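Let People Fix the Things They Own

By Jovita Pacheco
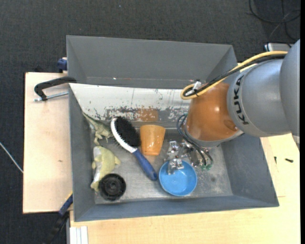

My dishwasher quit in November, seven years after I bought it. The pump was fine. The motor was fine. A plastic latch on the door had snapped, and the machine would not start unless it sensed the latch. I called the maker, Brerkix, and was told the latch is not sold by itself. It comes as part of a door assembly, and the door assembly has to be put in by one of their own technicians. The total came to $916. A new dishwasher cost less than that.

I think this should be against the law, and I don't say that about many things.

The usual defense is safety. Water and electricity are in the same box, so an untrained owner could get hurt. I take that seriously when we are talking about wiring. I don't take it seriously for a door latch held on by four screws. My car is far more dangerous than my dishwasher, and I can walk into any parts store and buy brake pads for it.

The other defense is price. Companies say that stocking small parts for old models costs money and that buyers would end up paying for it. Maybe they would. I would pay a little more up front for a machine I could keep running for twenty years. Right now I am not given that choice, and there is nothing on the tag in the showroom to tell me which brands sell parts and which ones don't.

Lihua Tan runs the repair shop where I ended up. She told me she turns away work she knows how to do. She has the tools and the training, but she can't get the parts or the service manual. She found me a used latch from a scrapped machine and charged me for an hour of labor. It has worked since then.

I would start with two rules. Any part that can be removed with ordinary hand tools should be sold to anyone who asks, at a fair price, for ten years after the last unit is made. And the service manual should be free to download. Neither one asks a company to give up a trade secret. A latch isn't a secret.

Some of my neighbors have told me I'm making too much of a kitchen appliance. But I paid for it, it sits in my house, and I should be able to get the door to close.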